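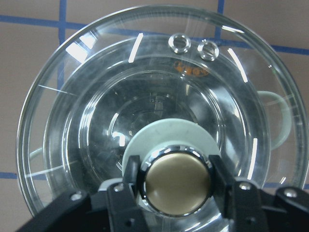 소형 전기냄비의 유리 뚜껑에는 왜 증기 구멍이 있는가?

가열 중에 생기는 수증기를 밖으로 내보내 뚜껑이 들썩이거나 내용물이 끓어 넘치는 정도를 줄이기 위해서이다. 구멍의 수와 지름은 냄비의 용량과 발열량에 맞추어 정한다.

소형 전기냄비 유리 뚜껑

소형 전기냄비 유리 뚜껑은 발열부가 내장된 소형 조리 용기의 윗면을 덮는 분리형 부품이다. 성형한 유리판에 손잡이를 체결한 구조가 일반적이며, 제품에 따라 가장자리에 금속 테를 두른다. 조리 상태를 뚜껑을 열지 않고 확인할 수 있다는 점에서 금속 뚜껑과 구별된다. 가스레인지용 냄비의 뚜껑과 기본 구조는 같으나 지름이 작고, 본체와 한 벌로 설계되어 다른 용기와 호환되지 않는 경우가 많다.

구조

유리판
주로 강화유리를 쓴다. 평판을 원형으로 절단하고 구멍을 뚫은 뒤 가열하여 굽히고, 표면을 급랭하여 압축 응력층을 만든다. 강화 처리를 마친 판은 다시 뚫거나 자를 수 없으므로 손잡이 구멍과 증기 구멍은 모두 그 전에 가공한다. 단면은 가운데가 솟은 돔형과 가운데가 낮은 오목형으로 나뉜다. 돔형은 맺힌 물이 가장자리로 흐르고, 오목형은 물이 중앙 쪽으로 모여 음식 위에 떨어진다. 오목형은 뚜껑의 전체 높이를 낮추기 쉬워 수납 부피가 작다.

손잡이
받침판, 고리, 덮개를 겹친 꼭지형이 널리 쓰인다. 받침판은 유리와 손잡이 사이의 하중을 분산시키며, 체결 나사는 보통 유리판 아래쪽에서 끼운다. 나사와 유리 사이에는 내열 고무 또는 실리콘 와셔를 넣는다. 와셔가 없으면 금속이 유리 구멍의 모서리에 직접 닿아 균열의 시작점이 된다. 덮개는 장식 부품인 경우가 많고, 접착 또는 끼움 방식으로 고정한다.

증기 구멍
유리판에 직접 뚫은 것과 금속 또는 실리콘 고리를 끼운 것이 있다. 손잡이에서 떨어진 쪽에 두어 증기가 손에 닿지 않게 한다. 구멍이 2개인 뚜껑은 한쪽이 전분 거품으로 막혀도 다른 쪽으로 배기가 유지된다.

본체와의 결합

전기냄비의 본체는 금속 내면, 외장, 양쪽 손잡이, 조작부로 이루어진다. 뚜껑은 내면 윗단의 턱에 얹히며 잠금장치가 없다. 따라서 내부 압력은 대기압과 거의 같고, 압력솥과 같은 조리 온도 상승은 일어나지 않는다.

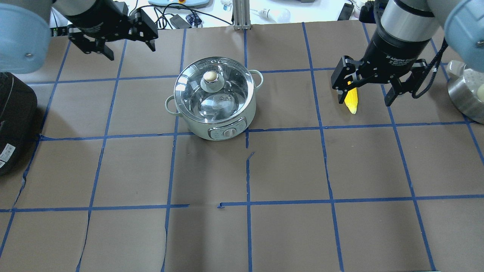
턱과 뚜껑 사이의 간극은 제조 공차의 영향을 받는다. 간극이 크면 증기 손실이 늘고 턱 바깥으로 응축수가 흘러내린다. 조작부가 전면에 있는 제품에서는 흘러내린 물이 다이얼 축으로 스며들 수 있으므로, 턱 안쪽에 얕은 홈을 두어 물을 냄비 안으로 되돌리는 설계가 쓰인다.

치수와 품번

주방 부품 업체 Rornard의 교체용 목록에서는 뚜껑을 바깥지름으로 구분한다. 품번 721은 바깥지름 157 mm의 소형 냄비용이며, 손잡이는 별도 포장으로 공급된다. Baumgart의 규격표는 바깥지름 대신 턱에 들어가는 안쪽 단의 지름을 기재한다. 두 표기는 서로 환산되지 않으므로 교체품을 고를 때는 본체의 턱 지름을 직접 재야 한다.

뚜껑의 질량은 유리 두께와 금속 테의 유무에 좌우된다. 부품 설계자 Botond Tóth가 Iken의 기술 소식지 6월호에 실은 글은 대형 돔형 뚜껑 한 종의 질량을 686 g으로 적고, 이 정도의 뚜껑에서는 와셔의 압축 변형을 정기적으로 점검할 것을 권하였다. 같은 글에서 그는 손잡이 풀림의 주된 원인을 나사산의 마모보다 와셔의 경화에서 찾았다.

관리

세척
중성 세제와 부드러운 스펀지를 쓴다. 금속 수세미는 유리 표면에 미세한 흠을 남기고, 흠이 압축층보다 깊어지면 파손으로 이어질 수 있다. 증기 구멍의 전분 찌꺼기는 미지근한 물에 불린 뒤 가는 솔로 제거한다. 물때는 희석한 구연산 용액으로 닦고 깨끗한 물로 헹군다. 도금한 고리에는 산성 용액을 오래 두지 않는다.

건조
손잡이 받침판과 유리 사이에는 물이 남기 쉽다. 뚜껑을 세워 말리고, 냄새나 변색이 생기면 나사를 풀어 와셔까지 분리해 씻는다. 다시 조립할 때는 손잡이가 헛돌지 않을 정도까지만 조인다.

보관
뒤집어서 본체 위에 얹으면 높이가 줄어드나, 꼭지형 손잡이가 냄비 바닥에 닿지 않는지 확인해야 한다. 여러 개를 포갤 때는 사이에 천이나 종이를 끼운다.

파손

강화유리 뚜껑은 깨질 때 작은 알갱이 모양으로 부서진다. 원인은 가장자리 충격, 급격한 온도 변화, 손잡이 나사의 과도한 조임으로 나뉜다. 뜨거운 뚜껑을 찬물에 담그거나 젖은 석재 조리대에 올려놓는 것은 피한다. 가장자리에 이가 빠진 뚜껑은 당장 금이 보이지 않더라도 사용을 중지한다. Flurkcombe의 부품 안내서는 손잡이 구멍 둘레에서 흠이 발견된 경우에도 유리판 전체를 교체하도록 정하고 있다.

같이 보기
냄비
강화유리
전기 조리 기구
증기 배출구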